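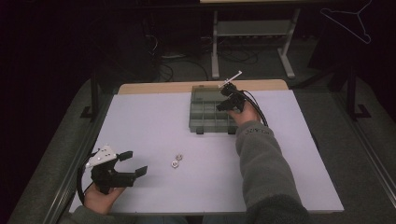
7 Mar 2023

Up before light. Sat from the first bell to the second, then again after tea. Breath count held to ten without a break for the first half of the sit, then dropped out repeatedly in the second half. Left knee went numb at the usual point. Adding a folded blanket under the right hip moved the numbness later but did not remove it.

Mantra practice: 700 repetitions, split as 300 before breakfast and the rest in the evening. The evening set was faster and of lower quality. By the last mala I was finishing the syllables on the inhale, which the Trurum handbook lists as a sign of hurry. Will go back to one full round per sitting and leave the total alone until the pace is even.

Breathing ratio stays at one to two. Tried a short retention after the inhale, 3 rounds only. Pulse was noticeable in the ears on the third, so I stopped there and lay flat for a while. The teacher at Bindetti recommends no retention at all until the exhale is smooth for a whole month. Mine has been smooth for nine days.

Read the second chapter of the Javmont translation again. It renders samadhi as "settledness" in one verse and "absorption" four verses later, with no note on the change. The older edition keeps the Sanskrit in both places and puts the discussion in the back - less readable, but I can at least tell when the same word is meant. Copied both versions into the notebook side by side and left a column for the commentary.

Letter from Hidayat about the silent retreat in October. Dormitory places are 160 for the week, meals included, bedding not. Phones are handed in on arrival. Two sits before breakfast, one long one at midday, no evening talk except on the last night. I prefer that schedule to last year's, where the talks ran over and the final sit was cut short. Deposit form filled in, not yet mailed.

Evening sit shorter than planned. Drowsy from the start. Eyes half open helped some, standing helped more. Lights out early, alarm set for the first bell.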